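Water spots and cloudy film on stainless sink, hard water or something else?
Home & Kitchen > Cleaning and Upkeep

tallgrass_dee
Jul 8, 2026
We moved to Nurkmont last October and the sink in this house has gone dull. It was brushed steel with a decent sheen when we got the keys. Now it has a cloudy look that doesn't come off with dish soap and a sponge. It looks fine while it's wet and goes gray again as it dries.
I've tried plain soap, baking soda, and a bottle of Gerkel steel cream that cost more than I want to admit. The cream made it shiny for a day and then the haze was back. The town water report lists hardness at 200 ppm. We were on a well before this and never had the problem, so I don't know what's normal. The faucet aerator also has a white crust on it.
Is this scale, or have I worn the finish off? I'd like to know before I scrub any more.

plumbline36
200 ppm is hard water. The crust on the aerator pretty much answers it. You have calcium on the steel, and the cream put a layer of oil over the top of it.
Get the oil off first with dish soap and hot water. Then lay paper towels against the sides and bottom, soak them in white vinegar, leave them 20 minutes, rinse well and dry with a towel. If the haze is gone when it's dry, it was scale.

marnie_b
I'd be careful with vinegar if your counter is anything other than laminate. I let it run over onto a marble top in my last place and it left a dull ring that never came out. Ask me how I know what a stone refinisher charges.

plumbline36
Marble, sure. Marble is calcium carbonate and any acid eats it. Most speckled counters in newer houses are quartz or solid surface and a little vinegar that gets wiped up won't do anything to them. But yes, find out what you have.

tallgrass_dee
It isn't marble. The seller's paperwork only says "Simard, white fleck" for the counter, which doesn't tell me the material. I'll keep the vinegar in the sink and off the top.

oldkettle
Vinegar is slow. Citric acid powder does the same job and doesn't stink up the house. One tablespoon in two cups of warm water. A bag lasts me a year, and I do the kettle and the coffee maker with it too.

rustbeltrita
Whatever you use, go with the grain. Brushed steel has a direction. If you scrub in circles you put in fine scratches across the lines and those catch the light and look like haze. I did this to a sink with a green scouring pad and spent two weeks thinking I had hard water. I had hard water as well, but the pad did most of it.

tallgrass_dee
I have been going in circles. Great.
How do I tell which way the grain runs? On the bottom it seems to go one way and on the walls another.

plumbline36
It does change on some sinks. Shine a flashlight low across it and look at the lines. On most of them the walls and the floor are brushed separately, so treat each one as its own piece.

cornerlot
We have a white speckled counter too and water at a similar hardness. I clean it once a week with citric acid and the rest of the time it just gets soap.

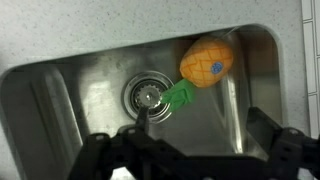
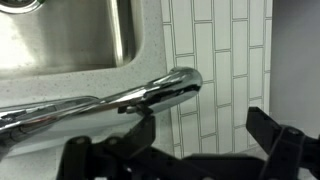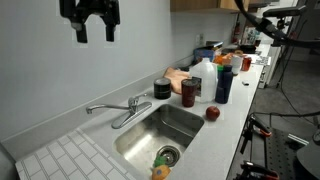
Same sink in all three. You can make out the faint spots and scratches in the first one.

I quit chasing the last bit of haze a while ago. The steel picks up every light in the room anyway, so part of what looks cloudy is only reflection. Stand on the other side of the kitchen and look again before you decide it's dirty.

marnie_b
That's about what mine looks like on a good day. I think people get their idea of a sink from the showroom, where it has never had water in it.

oldkettle
cornerlot, do you dry it after every use or only at night?

cornerlot
Only at night. I tried doing it every time and it lasted four days.

dwight_n_sons
Going to disagree with most of this thread. You can clean scale off every week for the rest of your life or you can put in a softener and stop. We put in a Botora unit 4 years ago. Sink, shower glass, dishwasher, all of it better. Salt costs me $93 a year.

plumbline36
A softener is a fine thing to own but it's a lot of money to answer a question about a sink. Softened water also leaves spots if you let it air dry. They wipe off easier, that's all.

dwight_n_sons
They wipe off with a dry cloth. No acid, no paper towels. And she already has crust on the aerator, so it's in the water heater too. That's the part that will cost her.

oldkettle
He has a point on the heater. When did anyone last flush it?

tallgrass_dee
No idea. There's a sticker on the tank but it's faded out. I'll add it to the list.
A softener is not in the budget this year. I'd still like to hear what people paid for installation if anyone wants to send me a message.

rustbeltrita
One more thing — no bleach in that sink, and don't leave a cast iron pan sitting in it overnight. Both will mark steel worse than hard water does. If you do get rust specks, the powder cleansers with oxalic acid take them off. Wear gloves, rinse twice. And never mix anything with bleach in it with the vinegar.

tallgrass_dee
Update. Washed the cream off with soap, which took three rounds. Did the vinegar towels for 20 minutes, rinsed, dried. The walls look close to how they did when we moved in. The floor of the sink is better but there's a patch by the drain that is still dull, and with the flashlight I can see circles in it. So it was scale and me both.
The aerator sat in a cup of vinegar overnight and the crust fell off. Water pressure is noticeably better.

rustbeltrita
For the circles, get a gray non-scratch pad and go lightly with the grain, wet, with a bit of soap. Try a small spot at the back first. It won't get them all.

plumbline36
Agree with Rita. Go easy, and check it dry between passes. Wet steel hides everything.

marnie_b
Did any vinegar get on the counter?

tallgrass_dee
A few drips. I wiped them up right away and I don't see a mark. Ordering the gray pad tonight.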